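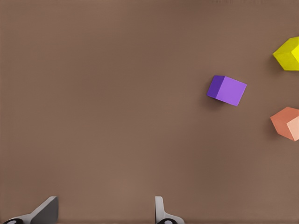
Wrist view in the simulator: gripper open, three cubes on the table.

Step 3: Record the demonstrations

Load the cube task in Fumlow and reset the table. Check that the purple cube is fully in view before you start – the others may be partly outside it.

Press Record, steer the open gripper over the purple cube, close, lift and stop. Keep your movements slow and even. Delete any run where you bumped another cube.

Save 70 good runs, with new cube positions each time. Karabo Ngubane's loader expects one folder per run.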